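193 shares
Last updated: 7 June 2026

4.2 What people wore on their legs, and why I ended up caring

I'll admit that trousers weren't meant to get their own section. When I planned the wardrobe study I was far more interested in jackets and aprons, the things people put on specially for work, and I'd lumped everything below the waist into a single box on the diary sheet. Then the diaries started coming back from the Idon and Hornura workrooms, and page after page was about trousers – too tight to crouch in, too long, too warm by the afternoon, lovely but no pockets. We sent out 100 diaries, and nearly all of them had something to say about legs. So I went back and read the lot again with only trousers in mind, which took up most of October.

The first thing I had to sort out was what people meant by "loose". It's a slippery word. Some writers used it about the waist, some about the seat, and quite a few just meant that the trousers were old and had gone baggy. For this section I use it only for the lower leg, where the cloth hangs away from the calf and doesn't follow its shape. The grey pair at the left of Figure 2 is what I'd call loose in this sense, though only the lower part of the leg shows, so I wouldn't want to say anything about the fit higher up.

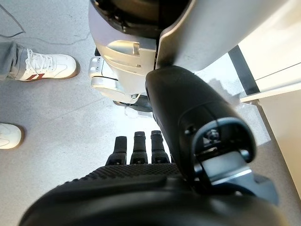 Once I'd settled on the lower leg, the diaries became a good deal easier to compare. I marked up 258 separate remarks about fit, and the biggest group by far had to do with getting down to floor level and up again. People kneel, squat and half-sit on one heel all day long without thinking of it as part of the job, and the diaries are full of small complaints about cloth that grabs at the knee. One writer at Hornura had given up on slim trousers altogether and bought the same wide pair in two colours. Another liked her narrow ones for cycling in and changed as soon as she arrived (she kept the wide pair on a hook by the door and said it felt like putting slippers on).

Loose legs had their critics too! The grumbles here were mostly about hems. A wide hem that sits nicely when you're standing up can end up under your own shoe when you crouch, and several people had taken to rolling theirs, or pinning them, or in one case tucking them into socks. I found this bit really interesting, as the pattern books I'd been reading hardly touch on it. They give you the length for a person standing straight, with the weight on both feet, and leave it there. Hardly anyone in my diaries seemed to stand like that for long.

Colour came up less than I'd expected. Grey and navy were the usual choices, and when people gave a reason it tended to be dust, or simply that grey was what the shop had left. I did ask about it in the follow-up chats, and got a lot of shrugging.

One warning about all this. The Una pattern, which I cut for the second round, comes only as a wide leg, so anyone who took part in both rounds had spent a few weeks in loose trousers before filling in the later diary. I can't say how far that nudged their answers. I've kept the two rounds apart in the Furtado tables for that reason, and the remarks I've drawn on here all come from the first. Hem length is picked up again in 4.3, along with the business of the socks.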